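Robotics and automation > Software > Perception and planning

Planner treats the whole worktop as one big lump - how do I get my arm to see the gaps?

I'm having a brilliant time with this project but I've hit a wall and would love some help! I'm running Torlow 2 for motion planning, with Dranis doing the depth processing and feeding it an obstacle map. The job is simple pick and place on a kitchen counter: find the mug, pick it up by the rim or the handle, put it down somewhere else on the chopping board.

On a bare table it works every time and I still grin when it does it. On the kitchen counter, with the toaster and everything else along the back, Torlow gives up with "no valid path" on most tries. When I open the obstacle map in the viewer I can see why. The shiny appliances come out as fat, smeared blobs that spill over the edge of the board, and there are bits of "obstacle" floating in mid-air where I'm certain there's only air.

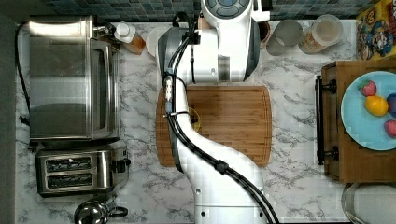
I've already tried giving the planner longer (it went from 2 seconds to 9 and made no difference) and shrinking the safety padding round each obstacle. The padding did help a bit, but then it planned a path with the elbow so near the toaster that I hit stop before it got there. Planner log says 2,000 samples, no solution.

Two things I'd like to know:

Is there a proper way to deal with shiny metal in Dranis, or do I have to cover it up?

And could the arm itself be part of the problem? I do have the self filter on, with the arm model that came with Torlow.

Posted by flekmont_fan

kurian_kitchen replied:

Great project, and you're closer than you think! I've been through nearly all of this with the same two packages.

Start with your last point, as it's the quickest to check. The self filter takes away any depth points that belong to the arm, but it only knows about the shapes in the arm model. The stock model has no cables in it. If yours run along the outside of the links, every loop that sticks out is left behind in the map as an obstacle, and it's one the arm can never get away from. Add a few simple capsules to the model along the cable runs, plus a box round the gripper connectors. It's dull work for an evening but it cleared most of my floating bits straight away.

Then the shiny stuff. Depth cameras of the pattern-projecting sort do badly on brushed and polished steel, and worse on black glass. In Dranis, turn on the confidence mask and set the cut-off to 18 to begin with. You'll lose points on the metal, so you can't leave it there or the planner will think the toaster has holes in it. What I do is put the appliances that never move into the map by hand as plain boxes. Measure them, type in the sizes, done. Let the camera worry about the things that do move.

Do have a look from more than one angle as well. A low view gets the toaster between the camera and the near edge of the board, and anything hidden behind it is marked "unknown", which Torlow treats as solid unless you tell it otherwise.
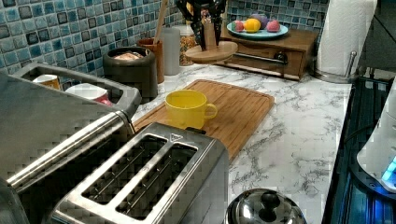
Mug on the board, with the toaster hiding part of the board's edge.

Once you've got the boxes in, put the padding back to where it was. Please don't run with it shrunk!

One more tip - look at how the planner is choosing its grasp. Mine used to pick the handle every time, even when the handle was on the awkward side. I now give it a list of grasps all round the rim with the handle ones last, and it tries each in turn. Planning got much quicker, and it's lovely to watch it settle on a sensible one.

marblecounter replied:

just use a bigger voxel size, worked for me

kurian_kitchen replied:

That makes the map faster to build but it will make the blobs fatter, so I wouldn't in this case. The gap you need is already narrow.

tilegrout replied:

Agree with all of the long answer, only adding the perception side. If you're finding the mug by colour you've got it easy with a bright one on a bamboo board, so enjoy it while it lasts, but check what else your colour filter picks up. Yellow turns up in more places than you'd expect in a kitchen. I run the detector only inside the outline of the board, and Dranis will do that for you if you draw the region once and save it with the camera position. If the camera gets knocked you have to draw it again (ask me how I found out). 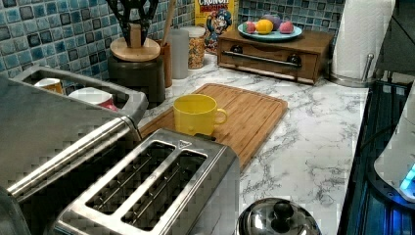

Plenty of yellow outside the board: a piece on the plate, the front of the cereal box.

Also worth saving the depth data from each failed plan. Torlow can replay a saved map without the arm switched on, so you can sit with a cup of tea and try settings all evening without risking anything. The replay tool is under Tools > Sessions. It's easily my favourite part of the package and hardly anyone mentions it.

For black glass such as a hob I gave up on depth completely. I put in one flat box at the height of the glass, made it a bit thicker than it needs to be, and the arm keeps clear.

flekmont_fan replied:

Oh this is wonderful, thank you all! Cables first. I added five capsules and a box this afternoon and the floating bits have nearly all gone. There's one left near the wrist, which I think is a connector I missed.

Toaster and oven are in as boxes now too, padding is back to normal, and it found a path on the first go - the elbow goes up and over, nowhere near the toaster. I haven't done the rim grasps yet so it's still mad keen on the handle. I'll try the list tomorrow, then have a go with the replay tool, which I'd never even opened.

Does the grasp list go in the task file or in the planner settings?

kurian_kitchen replied:

Task file, under the object's name. If you put it in the planner settings it gets used for every object, and you'll be trying to pick up a spoon by its rim.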